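Brakard Grocery Unpacking Set

Data card, release 3

Summary

The Brakard Grocery Unpacking Set records the handling of everyday groceries and small tableware on a tabletop. It was prepared by Hofstetter in cooperation with Catano and contains 2,389 recordings, each showing one short household activity such as emptying a bag of fruit, filling a bowl, or clearing a table.

Contents

The set covers 111 distinct items. They are divided into produce, bags, bowls, bottles, and baskets. Each recording is accompanied by a written instruction, a list of the items present at the start, and a short note on the final arrangement. Item names follow the Zestitz household vocabulary, which is supplied in the file items.txt.

Produce is listed by color and general shape. Where a bag covers its contents in part, only the fruit that can be made out through the plastic is entered in the item list. 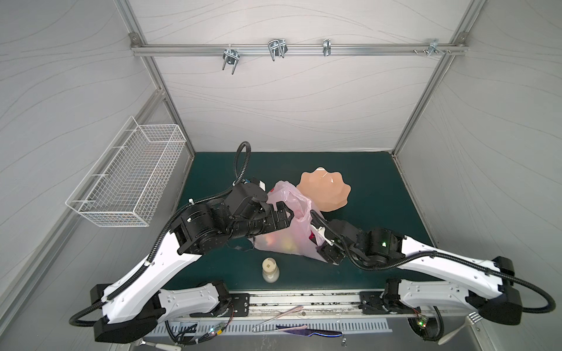
Bags are grouped by opening and by stiffness. Thin plastic bags form the largest group and account for 32 of the listed items when all colors and print variants are counted separately. Their shape changes during handling, and annotators were instructed to mark a bag as closed only when its neck was fully gathered. A bag lying open on its side is marked as open, even if no fruit has left it.

Bowls are described by rim and color. Scalloped and petal-shaped bowls are kept apart from plain round ones, as the written instructions often refer to them by shape ("put the fruit in the flower bowl"). Bottles are recorded with the color of the body and the color of the lid. Text on labels is not transcribed.

Known limitations

Fruit in yellow, orange, and green tones is overrepresented. Leafy vegetables, glass jars, and frozen goods are absent. In 40 recordings the final note disagrees with the written instruction; these are listed in errata.txt and have been retained in the release. Weights were not measured for any produce item.

Changes since release 2

The category "container" has been withdrawn and its entries reassigned to bowls or baskets. Spelling of color names has been made uniform. Duplicate entries for pink bags have been merged.

Use and citation

The set may be used for research and teaching. Redistribution of individual recordings requires written permission from Hofstetter. Publications should cite the set by its full name and release number. Corrections to the item list are accepted until the end of October and will be included in the next release.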